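How to Clean Up a Skateboard Scrape Without Making It Worse

My nephew Joscha got his first real skateboard in June, and by the end of that first Monday he had left a decent amount of his left forearm on my driveway. I was the adult on duty. I would love to tell you I was calm, but I ran into the house, grabbed the wrong bottle from the cabinet, ran back out, and then had to go in again for towels. So I went and learned how to do this properly, and I've had plenty of practice on him (and one time on me, we won't discuss it) ever since.

This is for ordinary road rash, the shallow, stingy, gritty kind. If the cut is deep or gaping, if it won't quit bleeding after ten minutes of steady pressure, or if the kid hit their head and is acting strange, close this page and go get help.

What you'll want nearby

A clean towel or two, mild soap, tweezers, rubbing alcohol (for the tweezers, NOT for the kid), plain petroleum jelly, nonstick pads, and a roll of gauze or some paper tape. I keep mine in an old Lorkico lunchbox on top of the fridge. The pads matter more than anything else in there. Regular gauze dries right into a scrape, and pulling it off the next morning is a whole second injury.

Step 1. Wash your own hands

Yes, even with somebody howling at you. Twenty seconds with soap. They'll survive it.

Step 2. Stop the bleeding

Scrapes mostly ooze, so this part is quick. Press a clean cloth on it and hold it there. Don't keep lifting it to peek! I am a terrible peeker, and every time you look you disturb the clot that was trying to form. If it's an arm, prop it up on a pillow while you hold.

Step 3. Rinse, and then rinse some more

Cool or lukewarm tap water, running right over the scrape, for a good five minutes. It feels like forever. Joscha sings through his, badly. Use soap on the skin around the edges but try to keep it out of the raw part, where it stings like crazy.

Skip the hydrogen peroxide. I know, I know, my mother poured it on everything and we all loved the fizz. It can irritate the tissue that's trying to heal, and plain water does the job fine.

Step 4. Get the grit out

Wipe the tweezers down with alcohol, turn on the brightest lamp you own, and pick out whatever the water left behind. Go slowly and pull in the direction the piece went in. Bits of asphalt that stay in there can cause an infection or even leave a little gray mark under the skin for good. My friend Birgit has one on her knee from a bike ramp when she was nine, and she's weirdly proud of it. If something is stuck deep or there's just too much of it, let a clinic handle it.
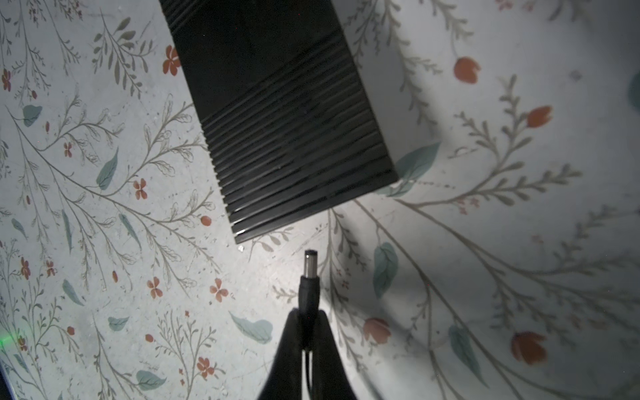 Sieglinde Schmieder
Contributing Writer, Family and Home

Step 5. Jelly, pad, tape

Smear a thin layer of petroleum jelly on the pad instead of on the wound (so much less screaming). Lay it down, then wrap or tape it. You want it snug, but if the fingers below it tingle or turn pale, it's too tight, so start over. For elbows and knees, bend the joint a little before you wrap, or the whole thing will pop off the first time they reach for a cookie.

Step 6. Change it every day

Also any time it gets wet or dirty, which with a skateboarder means constantly. If the pad sticks, soak it under warm water for a few minutes and it'll let go. Fresh jelly, fresh pad, done. I grew up hearing that you have to let a scrape "breathe" and get a nice crusty scab, but keeping it covered and a bit moist usually heals it faster and itches less.

When to call the doctor

Call if the redness is spreading, if it's getting more sore after a couple of days, or if you see pus, red streaks or a fever. Call too if the scrape was dirty and you can't remember the last tetanus shot. I couldn't remember Joscha's, and neither could his dad, so that was a fun phone call.

He's back on the board now, with elbow pads, which he takes off the second he thinks I've gone inside. I restocked the lunchbox yesterday.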